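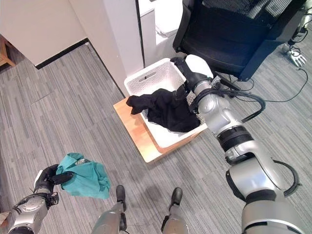
Where do my unused download credits go when the month ends? They stay in your account for one more month, and after that the system removes them.

I had to learn this the slow way. I have a small subscription at Zovness, a site where you buy credits and spend them on fonts, icons and map files. My plan gives me 24 credits every month. I use them for the newsletters I make for two clients, and in a quiet month I do not need so many.

In June I opened my account page and it said I had 10 credits. I was sure there should be more. I did not download anything for weeks, so I thought somebody was using my password. I changed it the same evening, and then I wrote to support.

The answer came from Thilini Munasinghe, and she was very patient with me. She explained that the number on the account page is only the credits of the current month. The credits which are carried over are on a different page, called Balance Details, and you reach it from the small arrow next to your name. I had clicked on that name many times, but I never noticed the arrow.

On Balance Details there are two columns. The left column is what you received, with the date. The right column is the last day you can spend it. When you download a file, the system takes the oldest credits first, so this part is fair. But the account page does not show it until the next day, and this confused me even more. My missing 14 credits went to one big map file that my colleague Kasun Jayasinghe took from our shared login. He told me about it at the time. I forgot.
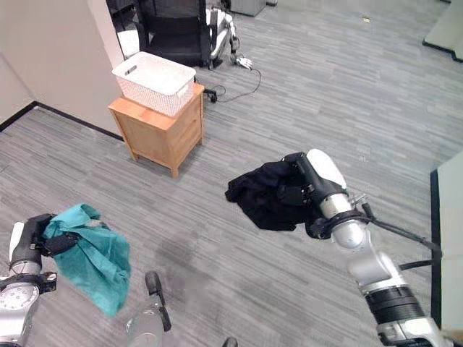 The shared login is the second thing I want to write about. If two people use one account, the history page shows only the file and the price, and you cannot see who took it. Kasun and I now have separate seats under the same plan. It costs a little more, but the history has a name on each line and I can make the invoice for each client without asking him.

To make the seats, go to Team, then Add seat, and write the email of the other person. He or she must accept in 2 days or the invitation is canceled. Ours was canceled once, as the message went to the spam folder - please look there first.

One more detail about the export. The history can be saved as a table, but you must choose the dates before you press the button. If you leave them empty, you get everything from the first day. My file had 663 lines and the newest ones were at the bottom.

I asked Thilini if they can send an email before credits expire. She said the request is already on their list, and she added my name to it. For now I have a reminder in my calendar for the 25th, and I spend what is left on icons.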